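06/03/2024

Went along to the Wendura carpet mill open day and I'm still picking fluff off my jumper. What a morning! It was 59 km each way and worth every bit of the petrol.

We started in the dye house, where Fengying Wei took our group through how a colour gets matched. She keeps her old recipe cards in a biscuit tin, 331 of them, and let us flick through. My favourite was a greeny grey called Lovside, dropped years ago (bring it back, please). Then came the tufting hall, which is LOUD. Earplugs are handed out at the door and you'll want them in before you step through. The big machine was running a plain cream the whole time we were there, and I could have watched it until closing.

I went in thinking flecked carpet was a bit dated and came out wanting it through the whole house. Fengying says a mixed yarn is kinder to a family home than any plain colour, crumbs and all, and the Prestau range has gone straight to the top of my list.

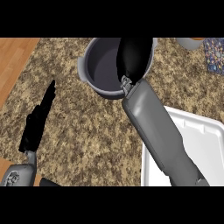
*Tan, cream and dark brown flecks beside honey-coloured floorboards.*

After that it was tea and a lamington in the canteen, then the remnant shed - bring cash, the card reader was down. I got a hall runner end for $90 and a little offcut in Cha, a milky brown, for $19. The dog has already claimed the offcut.

Parking is round the back, past the weighbridge. Wear closed shoes or they won't let you on the floor.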